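Learning to sleep with the window open

I grew up in a house where the windows stayed shut from October to April. My grandmother believed in drafts the way other people believe in taxes. So when I moved to Gurneck and got a room that held the heat all night, it took me most of a winter to try opening the window before bed.

Indira Rao, who lives upstairs, told me she keeps hers at 60 degrees. I started at four inches of open window and woke up at 2 with a cold nose. Two inches was better. I added a wool blanket, moved the bed away from the sill and stopped wearing socks, and after that I slept through most nights.

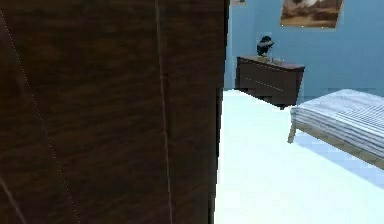 Doesn't the street noise wake you up?

It did for the first week or so. The delivery trucks come early, and the bakery on the corner rolls up its shutter before it is light. After that I only noticed the noise on nights when I was already awake – usually when I'd had coffee too late.

The heating bill went up a little, mostly my own fault for leaving the radiator on. Now I turn it off after dinner and leave the door to the hall closed. My brother-in-law Bohdan tried the same thing and gave up after two nights, but his room faces the train line. I'm planning to keep going through the summer, once I find a screen that fits.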